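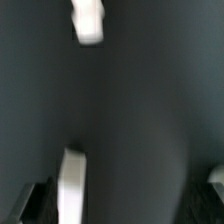
Last modified in May

Figure 3. A white object against a matte, dark slate-gray surface.

4. Surface color and search time

4.1 Why the tabletop matters

Studies of lighting at work tend to start at the ceiling. They report the lamp, its height, its color temperature and the light falling on the desk, and then they say little or nothing about the desk itself. We think this leaves out one of the most interesting parts of the story. A tabletop fills a large share of what a seated person sees, and every small thing placed on it is seen against it. Change the tabletop and you change the contrast of each button, screw and paper tag in view, without touching a single lamp.

Contrast of the kind in Figure 3, pale on dark, is the easy case. The harder cases are the ones people meet all day: a brass pin on oak, a gray washer on gray laminate, a clear bead on almost anything. Our search task was built from these everyday pairings, and it was a pleasure to run. People who had mended clothes or sorted hardware for years told us at once which tables they hated, and their complaints gave us several of our item pairs.

4.2 Task and settings

We ran the task in two rooms, the sewing workshop at Grinmont and the parts library at Traltdale. Both have north-facing windows and long benches, and both agreed to let us lay removable tops over the benches during opening hours. Each top was covered in one of three finishes: off-white, mid-gray and dark gray, all matte. Light at the bench was held at 700 lux with Sorevix lamps, and blinds were kept down throughout, including at Traltdale, where the regulars had strong feelings about it.

A trial went as follows. The person looked away while a tray of mixed items was spread over a marked area, turned back at a tone, and picked out a named target. Timing stopped at first touch. Wrong touches were recorded but did not end the trial. After removing trials interrupted by visitors or dropped items, 2,458 remained for analysis.

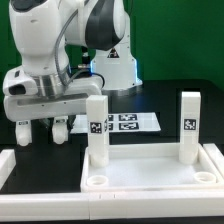
Đặng

4.3 Results

The dark gray top gave the shortest search times for pale and shiny targets, as expected. What delighted us was how well it did with mixed trays. On the off-white top, people found dark targets quickly but slowed down sharply for anything translucent, and they often passed a hand across the area before choosing. On dark gray the spread between easy and hard targets was much narrower. A clear bead catches a small highlight even under diffuse light, and that highlight stands out well on a dark ground – far better than the faint shadow it throws on a pale one.

Mid-gray came last for nearly every item type. This was the finish most people said they liked best before starting. Several described it as restful, and some kept that view after the session. Comfort and speed may well part ways here, and we would love to see the comfort side studied over a full working day, since our sessions were far too short to say anything about tired eyes.

The two rooms agreed closely on the order of the finishes. They differed in overall speed, with Grinmont faster, and we put this down to practice: its regulars handle pins and fasteners every week. Wrong touches followed the same pattern as search time in both rooms, so we see no sign that people on the dark top were trading care for speed.

4.4 Limits

All three finishes were matte, and none of this should be stretched to glossy tops, where reflected lamps would add bright patches of their own. Dust and lint also show up strongly on dark gray. We wiped the tops between sessions, a luxury a busy workshop may not have, and a linty surface could easily wipe out the advantage for small pale targets. Thread was left out of the item set for this reason.

Color is the other large gap. Every finish we tried was neutral, and a deep green or blue top might do as well as gray, or better, for brass and copper – the sewing workshop has an old green cutting table that its members swear by. Section 5 takes up colored grounds using the same trays and the same timing method.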